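Unitz (online course platform)

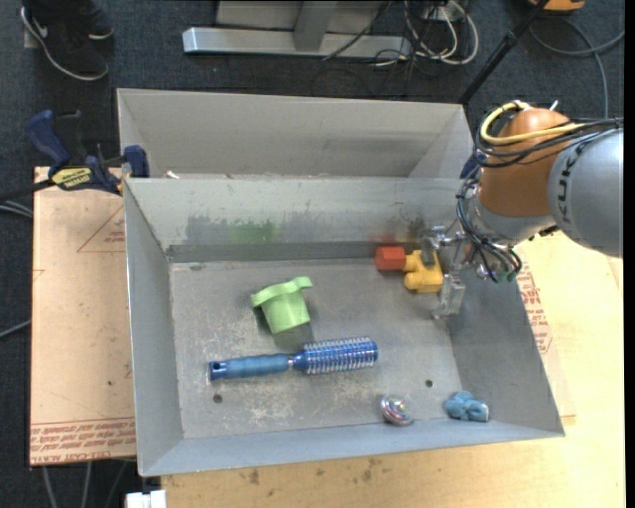

A robot arm above an open metal bin with small objects inside.

Unitz is an online course platform run out of the town of Brovberg, and I've been keeping this entry up to date for our little learning wiki pretty much from the start. It offers free classes in short blocks called units (hence the name), mostly for adults who work during the day and want to study at night. I've taken a bunch of them myself, so forgive me if I get a bit carried away!

Background

The platform grew out of an evening program at Jacobs, a small college in Brovberg that used to mail its students printed workbooks. Banafsheh Esfahani taught statistics there and got tired of repeating the same lecture three times a week, so she recorded it and put it on the college website. Other teachers asked if they could add theirs, and by December of that first year the college had a proper catalog going. The early version was clunky — you had to log in again every time you opened a new video — but people stuck with it.

Jacobs still owns the platform and hosts the servers. Esfahani moved over to run it full time and still teaches the intro statistics course, which I can recommend if you've ever been scared of a histogram.

Courses

The catalog currently lists 299 courses. Math, nursing, bookkeeping and computer skills make up the biggest share, and there's a smaller shelf of languages and local history. A unit is meant to fill one evening, and most courses run six to nine units. You can start whenever you like, but the discussion boards only have a teacher on hand during the two terms, so if you're the kind of person who asks a lot of questions (me), go with a term.

Each unit ends with a short set of exercises. Written work gets marked by classmates first and then by a tutor if you ask for it. Peer marking was a mess in the beginning, with one person writing a whole page of notes and the next person just typing "good," and the current rubric is a big improvement.

Certificates

Everything is free to read and watch. If you want a certificate you sign up for the graded track, which has room for up to 500 learners per course each term. The popular ones fill fast, and the sign-up page opens at 7 in the morning, so set an alarm. Jacobs accepts some of these certificates as credit toward its own evening diploma. Other schools decide for themselves, and you really should write to them before you count on it.

Last term 938 people earned a certificate across the whole platform, up from 800 the term before. The nursing refresher accounted for a big chunk of that.

Criticism

The most common complaint I hear is about the search box, which only looks at course titles. Type in "fractions" and you'll get nothing, even though two of the math courses spend several units on them. Captions are the other sore spot. New videos have them, but plenty of the older lectures don't, and the transcripts that were promised for those are only partly up. I've also seen learners grumble that the phone app won't save videos for offline use — a real pain if you study on the bus.

See also

Jacobs evening diploma
Peer marking
Open course catalogs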